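Subject: Re: [gremby-residents] Moving to a single lost property point

I have read the proposal twice now and I still don't see the case for it.
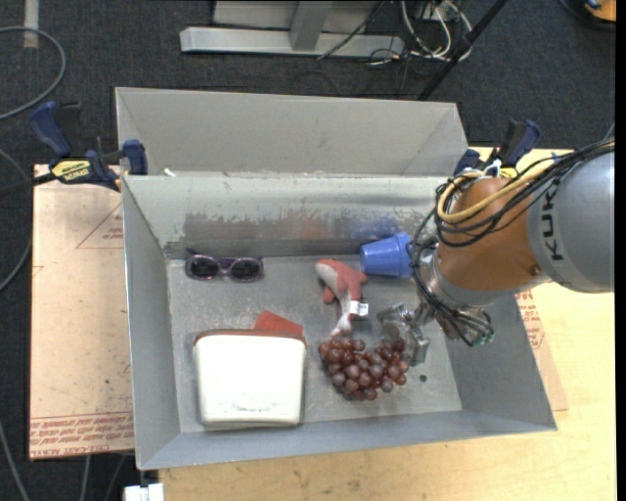 We are being asked to close the lost and found shelves at the pool, the library and the Todorova Hall, and send everything to one desk at the Pratard building. The earlier message put it like this:

> At present items are held at three sites with three sets of rules.
> A single desk would be easier to staff and easier for residents to
> find. In the trial period, 226 items were logged centrally and we
> expect the return rate to improve once people know where to go.
> Unclaimed items would be kept for 6 weeks and then donated.

"We expect the return rate to improve." Improve from what? There is no return rate in the message, before or after. A log of 226 items tells me that 226 things were written down. It doesn't say how many went home with anyone, and I would have thought that was the first thing to count.

Then there is the question of who makes the trip. If I leave an umbrella at the library, I remember it the next time I go to the library. I am not going to take the Number 12 bus across town for an umbrella, and I doubt many people would. Keys and phones, yes. Sunglasses, gloves, kids' water bottles – those will sit at the Pratard desk until the six weeks run out, and the charity shop will do very well out of us.

The hours are worse. The pool is open until 10 in the evening. The new desk would close at four and stay shut on Saturday, so anyone with a regular job is out of luck.

I also looked at the Tallness software that comes with this. The attachment calls it "low cost" and gives no price. Is it a yearly fee? Does it go up with the number of items? If the saving is supposed to come from staff time, I would like to see the hours set next to whatever Tallness is charging.

I agree that three sets of rules is silly. So write one set of rules and tape a copy up at all three places. That could be done by Monday, and if it doesn't help we can talk about desks.

Could whoever has the trial log please post it to the list before the vote? The spreadsheet will do, no need to tidy it up.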